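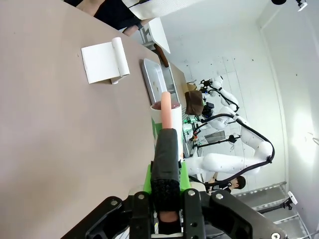 Vutbridge Opens Its Long Table to Beginners With a New Season of Tabletop Craft Evenings

VUTBRIDGE, February. Anyone who has ever looked at a plain cup on the kitchen shelf and thought it might be put to better use will be glad to hear that the Lennox Rooms in Vutbridge are opening their doors again for a season of relaxed, hands-on craft evenings, and that this time no experience of any kind is needed to take a seat.

The evenings, known locally as the Long Table, are built around the everyday things that most of us already have at home: a white cup with green leaves printed on its side, a shallow metal tray, a sheet of paper or card, something rolled up and waiting to be used. Guests work side by side at wide beige tabletops with plenty of elbow room, and they are welcome to talk as much or as little as they like while their hands are busy.

"We began with whatever was in the cupboard, and we have more or less stayed that way," said Kenna Laing, who started the evenings and still lays out the tables herself. "People come in a bit shy and tell me they can't draw or they've never made a thing in their lives. Then they pick a cup, they pick a tray, they start moving things around, and before you know it I'm the one asking them to please put their coats on because I have to lock up!"

The new season takes in four themes. The first is given over to cups and small pots, with time to try out printed leaf patterns and simple borders. The second looks at paper and card, from folded place cards to rolled decorations for a mantel or a windowsill. The third is all about trays, including lining, arranging and giving an old one a fresh start as a place for keys and letters. The last is an open table, where guests bring a project of their own and get a hand with whatever part of it has been giving them trouble.

Materials for the season come from Zurnetti, the household goods store on the main street, which has put aside 800 pieces of plain and patterned tableware for guests to work with and take home. Derov, a family paper supplier, is providing the card and paper rolls.

"My grandmother kept buttons in one teacup and pencils in another, and I don't believe she ever drank out of either," said Finlay Nisbet, store manager at Zurnetti. "So when Kenna came by and told me what she wanted cups for, I didn't need much persuading. It's a pleasure to see them go somewhere they'll be used and enjoyed."

Last season drew 110 guests over its run, a good many of whom came back more than once, and the Lennox Rooms have added tables to make space for newcomers. Each evening has 30 places. Doors open at 6:30 p.m., work begins at 7:00 p.m., and there is a break halfway through for tea, coffee and whatever somebody has been kind enough to bake.

Places are free, though guests are asked to reserve ahead so that enough materials can be set out. Children are welcome with an adult. Aprons are provided, and anyone who would like a seat near the door or a higher chair should mention it when booking.

Reservations can be made in person at the Lennox Rooms front desk or at the Zurnetti counter in Vutbridge. Members of the press who would like to sit in on an evening are asked to contact Kenna Laing at the Lennox Rooms.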